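Review: The Plunirer Rule Cards for Gripper Work

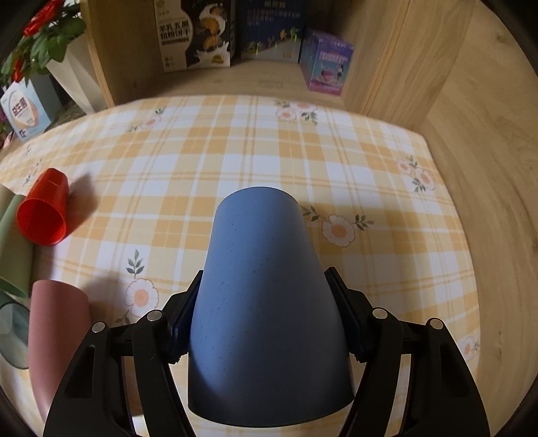
Page last changed: Friday, 4:10 p.m.

I bought the Plunirer cards after Cecilia Nutsugah kept quoting them at me, and I've been working with them propped against my coffee ever since. It's a boxed set of good-practice rules for people who teach robots by doing tasks with a hand-held gripper, and I like it a lot more than I thought I would!

The grasp section is the best part. One card says to close on both sides of the cup so each pad presses flat against the wall, and to keep the jaws off the rim. Simple stuff, but I used to grab any old way, and my sets were a mess to compare (sorry, Seidu). Another says to check every screw on the linkages before you start. I do that now, mostly.

I also love the card on backgrounds. It tells you to work on real tables with real patterns, so plaid and daisies are fine, and to leave the other cups nearby, standing or lying on their side. The old Modstead guide wanted everything on plain gray and I never got along with it.

Gripes? The rule about throwing out a take is vague. It says to drop any "unclear" grasp and then never says what unclear means, so Seidu Odoi and I spent a whole lunch arguing over it. The card on clear cups is 3 lines long — I wanted a full page. And the box lid doesn't stay shut.

The Darko set covers more ground, safety stops and all that, but it reads like a lease. If you're new to this, get Plunirer first. I'd buy it again, and I've already ordered a second box for the Gamero crew.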